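Search this guide Go

Section 9: Setting up your Flilari box for classic telly

1. Plug the Flilari into your telly, settle in with a cuppa, and choose Priruria from the home menu — it's the channel with all the old Saturday cartoons and puppet shows!

2. Key in 1396 to open the retro shelf.
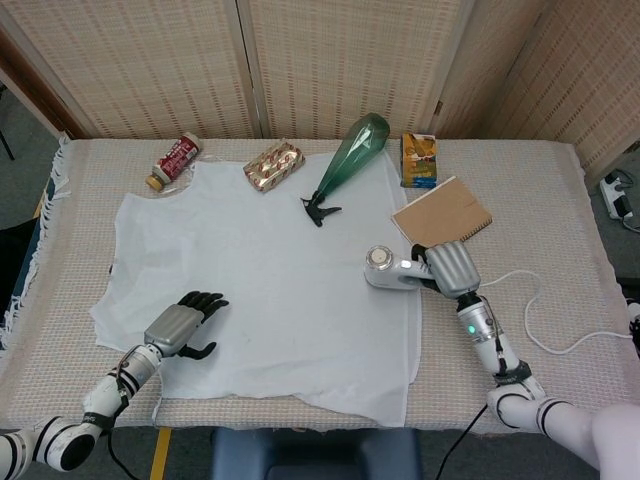
White cloth on a fringed tablecloth.

3. Pick your favourite series (Pandey has the lovely long-running serials) and press Save.

Note: Episodes are listed in broadcast order, so pilots may turn up a little later than you'd expect.

Caution: Don't switch off while Tredudbridge is updating.

96 shares 9 comments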